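The Late Ferry to Motbridge

She missed the two o'clock. Of course she did. Xiomara Fitzsimmons ran the last stretch of the pier with one shoe untied and a cake box under her arm, and the ferry was already a white smear with a horn on it.

Next one, 7. If there was a next one. The board at Zimthorpe hadn't told the truth in years.

She sat on the bench. Wet. Stood up again.

The cake was for her aunt, who was turning seventy and hadn't spoken to Xiomara's mother since the business with the house. Somebody had to go. Somebody had drawn the short straw, and the somebody was out here in a party dress and a raincoat with the wind coming strait up the sleeves.

"You waiting for Motbridge?"

A woman in the ticket window. Small, gray bun, reading glasses pushed up. A name tag, Nga Văn, pinned a little crooked.

"Is it coming?"

"Maybe. Come in. You're letting me get cold just looking."

Inside, a heater, a kettle, a radio turned down to a mutter. A calendar from the Kukon tire shop, still on September. Tea in a mug with no handle. Xiomara held it by the rim and burned her fingers and didn't complain.
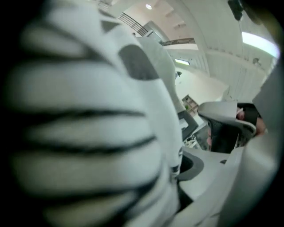
Black stripes on white, up close.

"Who's the cake for?"

"My aunt. She doesn't know I'm coming."

"Ah." Nga Văn nodded like this was a kind of cake. "And if she shuts the door?"

"Then I eat it on the boat home."

"What flavor?"

"Lemon."

"Good boat cake."

They listened to the radio. Fish prices. A man who'd lost a dog named Lục, brown, friendly, would answer to anything really. Then weather, and the weather was bad, and then the same man again -- he must have called back -- to say the dog was under the porch, had been under the porch all day, sorry to bother everyone.

Nga Văn laughed so hard she had to take her glasses off.

"My sister," she said when she was done. "Fourteen years we didn't talk. You know what about? A coat. She borrowed it. I said she borrowed it, she said I gave it. Fourteen years."

"Who was right?"

"I don't remember. It was an ugly coat."

Rain on the roof now. Xiomara thought about the house, which she'd last been in when she was nine. The stairs that smelled like floor polish. Her aunt on the third step, lacing up her boots, singing something rude, winking. Her mother in the kitchen pretending not to hear. They had liked each other once. That was the part you forgot. They'd had the same laugh, you couldn't tell from upstairs wich one it was.

"How did it end? With your sister."

"She called. Wanted a recipe. I gave her the recipe." A shrug. "Next week she called for another one. She doesn't even cook."

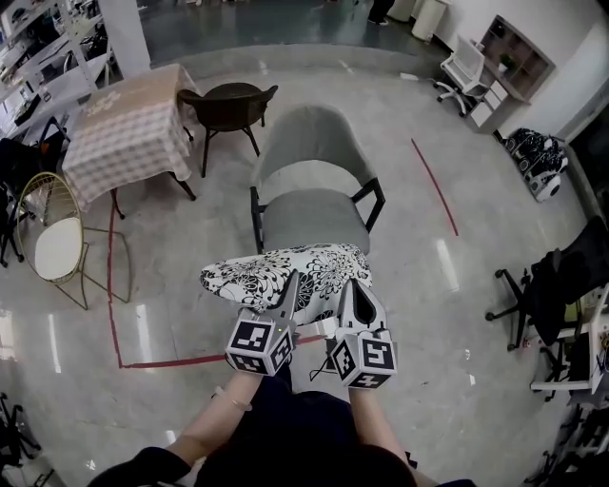 Ten past seven. Nothing on the water. Quarter past. Xiomara retied her shoe, checked the cake, checked it again. One corner of the icing had gone, stuck to the lid. She scraped it off with a finger and ate it.

Then a light. Low down, bobbing, gone, back.

"There," said Nga Văn. "Told you maybe."

The coat went on, the box went under the arm. At the door she stopped, dug in her bag, came up with a ten. Nga Văn waved it off, slid a ticket across, and with it a scrap of paper, a phone number in blue pen.

"That's the window here. You get stuck over there, you call. I'm on till midnight."

"What if she lets me in?"

"Then call and tell me. I want to know about the lemon."

Down the ramp, rain sideways, the deckhand yelling at her to move, lady, move. She moved. The engine dropped a note and the pier slid off behind her, the little yellow window and the bun in it.

Halfway over she took her phone out. Not the aunt. Her mother. It rang and rang and she nearly hung up.

"Mom? What was that song she used to sing? On the stairs."

Wind. A long nothing on the line.

Then her mother, very quietly, and a bit flat, started on the first verse.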